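Donachについて

Donach(ドナック)は、手編み用の毛糸と編み図を扱う会社です。糸の輸入と小分け販売、編み図の制作と翻訳、編み物教室の三つを仕事にしています。店舗と教室は同じ建物の一階と二階にあり、通信販売の発送も一階の奥で行っています。

会社のはじまり

創業者のグウェンリアン・マサイアス(Gwenllian Mathias)はウェールズ西部の町で育ち、英語講師として来日しました。講師の仕事のかたわら、自宅の居間で知人に靴下の編み方を教えていたのが教室の最初の形です。生徒は当初、同じアパートの住人と勤務先の同僚でした。

教えはじめてすぐに困ったのが糸でした。編みたい靴下に合う、撚りの強い細めのウールが近所の手芸店では見つからず、実家から送ってもらっていました。送ってもらう量が増え、生徒以外の人からも分けてほしいと言われるようになったため、正式に輸入の手続きを調べ、会社を設立しました。社名のDonachは、マサイアスが子どものころ通っていた糸屋の屋号からとったものです。その店はすでに閉じていますが、ご家族に連絡をとり、名前を使う許しをいただきました。

設立時の社員は2名でした。もう一人はグレニス・ランデグ(Glenys Landeg)で、現在も編み図の責任者を務めています。ランデグは印刷会社で組版の仕事をしていた経験があり、設立前からマサイアスの手書きの編み図を清書していました。

最初の数年は糸の在庫をマサイアスの自宅に置いていました。押し入れと廊下に段ボール箱が積まれ、教室の日には箱を寝室に移していたそうです。現在の建物に移ったのは、卸先が増えて自宅では荷受けができなくなってからです。元は文具の卸問屋だった建物で、一階の床が丈夫なこと、道路から台車でそのまま入れることが決め手になりました。

糸について

取り扱いの中心は、当社の定番糸であるBistow(ビストウ)です。英国産の羊毛を使った中細の三本撚りで、靴下、手袋、帽子など、よくこすれる場所に身につけるものを想定して作られています。やわらかさを売りにした糸ではありません。編みはじめは少し硬く感じられますが、水を通して乾かすと目が落ち着きます。首まわりに使う場合は、先に小さな編み地を作って肌あたりを確かめることをおすすめしています。

現在の色数は、定番と季節色を合わせて298色です。季節色は年に一度、1月に入れ替えます。入れ替えで終了になる色は、その前の秋からウェブサイトの色見本に印をつけてお知らせしています。終了した色の再生産のご要望は毎年いただきます。すべてにお応えすることはできませんが、同じ色へのご要望が重なった場合には染色工場に相談しています。くすんだ緑の「苔」と、赤みのある茶の「粘土」は、そうした経緯で定番に戻った色です。

Bistowのほかに、生成りのまま染めていない糸も量り売りしています。ご自身で染色をされる方や、織物をされる方に使われています。量り売りは50グラム単位で、店頭と通信販売のどちらでもお求めいただけます。かせのままお渡ししますので、玉に巻く道具をお持ちでない方は店頭の巻き取り器をご利用ください。

糸には染めの時期ごとに番号をつけています。同じ色名でも番号が違うと、並べたときに差が見えることがあります。セーターなど多くの玉を使う作品では、必要量をまとめてご注文ください。途中で足りなくなった場合は、ラベルの番号を添えてお問い合わせいただければ、在庫の中から同じ番号のものを探します。

編み図について

Kneath(ニース)は、ランデグが担当している編み図のシリーズ名です。靴下から始まり、帽子、ミトン、ベスト、子ども用のカーディガンへと広がりました。印刷版は二つ折りの厚紙に刷ったもので、編み物袋に入れて持ち歩ける大きさにしています。同じ内容のデータ版もあります。

英語圏の編み図は文章で手順を書くものが多く、日本の編み図は記号と製図で示すものが主流です。Kneathではこの両方を載せています。左側に文章、右側に記号図を置き、どちらか片方だけを見ても最後まで編めるように作ります。文章に慣れた方が記号図を覚えるとき、またその逆のときにも、並べて読めると便利だという声をいただいています。

一つの編み図を出すまでには、次のような手順があります。まずランデグかマサイアスが見本を編み、文章を書きます。次に記号図を起こし、数字を照合します。そのあと、制作に関わっていない人に試し編みをお願いします。試し編みは一つの編み図につき最低でも二人、サイズ展開のあるものはサイズごとに一人以上です。戻ってきた指摘を直し、もう一度最初から数字を確かめてから印刷に回します。これだけ手をかけても間違いは出ます。見つかった誤りはウェブサイトの訂正表に載せ、印刷版をお持ちの方には訂正紙を無料でお送りしています。

海外の作家の編み図を日本語に訳す仕事も請け負っています。翻訳では用語の統一にいちばん時間がかかります。たとえば、減らし目には目の重なる向きによって複数の言い方があり、作家ごとに略し方も異なります。当社では社内用の用語集を作り、翻訳のたびに書き足しています。用語集の一部は教室でも配っています。

教室について

教室は二階で開いています。定例の講座は、はじめての棒針、靴下、編み込み、編み図の読み方、直しと繕いの五つです。いずれも少人数で、同じ講座の中でも進み具合に合わせて別々の作品に取り組んでいただきます。一回だけの参加も、続けての参加もできます。

受講料は一回3000円です。糸の代金は含みません。針は教室のものをお貸しできます。糸の持ち込みは自由で、当社の糸である必要はありません。はじめての棒針の講座に限り、太めで色の淡い糸をお持ちください。濃い色の糸では編み目が見えにくく、最初の一枚が難しくなります。 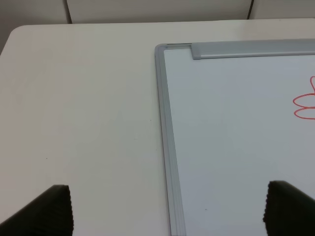

白い天板のテーブル。奥には淡い灰白色のパネルが並びます。

繕いの講座には、編み物をされない方も多くいらっしゃいます。かかとに穴のあいた靴下、袖口のほつれたセーター、虫食いのあるマフラーなどをお持ちください。機械編みの既製品でもかまいません。目立たないように直す方法と、あえて別の色で直す方法のどちらも扱います。お持ちいただく衣類は、洗濯を済ませたものに限らせていただきます。

編み図の読み方の講座では針を使わない回があります。記号図を声に出して読み、文章に書き換え、それをまた記号図に戻します。地味な内容ですが、長く編んでこられた方ほど続けて参加される傾向があります。この講座はランデグが受け持っています。

外出の難しい方や遠方の方には、手紙による添削を行っています。編み地を送っていただき、気づいた点を書き添えてお返しします。お返事までに二週間ほどいただいています。往復の送料はお客様のご負担となります。

仕入れと生産

糸の原料は英国の複数の牧場から集められ、現地の紡績工場で糸になります。マサイアスは毎年一度、春から初夏にかけて現地を訪ね、その年の羊毛を見て撚りの強さを相談します。羊毛の質は天候や飼育の状態で変わり、前の年とまったく同じ糸にはなりません。手に取ったときに以前の糸と違うと感じられることがあるかもしれませんが、その年ごとの番号で管理していますので、気になる点はお知らせください。

染色は一部を現地で、一部を国内で行っています。少ない量の季節色は国内の染色工場にお願いしており、試し染めを見てから量を決めます。ラベルの印刷と玉巻きも国内です。以前は玉に巻いた糸を透明の袋に入れて発送していましたが、現在は紙の帯だけにしています。ご注文の品をまとめて包む袋には、耐水紙を使用しています。

お取引先について

当社の糸と編み図は、全国29の手芸店と書店でもお取り扱いいただいています。店名と所在地はウェブサイトの取扱店一覧をご覧ください。店ごとに置いている色が異なりますので、特定の色をお探しの場合は、先に各店にお問い合わせいただくのが確実です。

新しくお取り扱いをご希望の店舗様には、最初に色見本帳と見本の糸をお送りしています。最低発注量は小さく設定しています。図書館、学校、福祉施設での編み物の催しについても、講師の派遣と材料の手配を承っています。日程の都合で二階の教室を休みにする場合がありますので、開催希望日の二か月前までにご相談ください。

働いている人

代表のマサイアスは仕入れと教室を、ランデグは編み図と翻訳を担当しています。ほかに、通信販売の受注と発送、店頭の接客、教室の補助を受け持つ社員がいます。全員が何かしら編みますが、入社の条件にはしていません。発送の担当者は入社してから編みはじめ、はじめての作品は自分の定規を入れる袋でした。

店頭に立つ者には、お客様の作品を手に取る前に必ずひと声かけること、編み方の流儀を直そうとしないことをお願いしています。針の持ち方も糸のかけ方も、国や家によって違います。マサイアスは右手に糸をかけ、ランデグは左手にかけます。教室でもどちらかに統一することはありません。

会社概要

社名 株式会社Donach
代表 グウェンリアン・マサイアス
事業内容 手編み糸の輸入・販売、編み図の制作・出版・翻訳、編み物教室の運営
取扱ブランド Bistow(手編み糸)、Kneath(編み図)
営業時間 店舗は10時から18時まで。教室の時間は講座ごとに異なります
定休日 日曜日、祝日、棚卸しの期間(1月)

お問い合わせ

糸、編み図、教室についてのご質問は、ウェブサイトの問い合わせ欄からお送りください。編み図の内容に関するご質問には、編み図の名前、サイズ、段の番号をお書き添えください。お電話は店舗の営業時間内に承りますが、接客中は出られないことがあります。編み図の著作権、作品の販売、教室での使用については「編み図の利用について」のページにまとめています。

最終更新 2022年8月19日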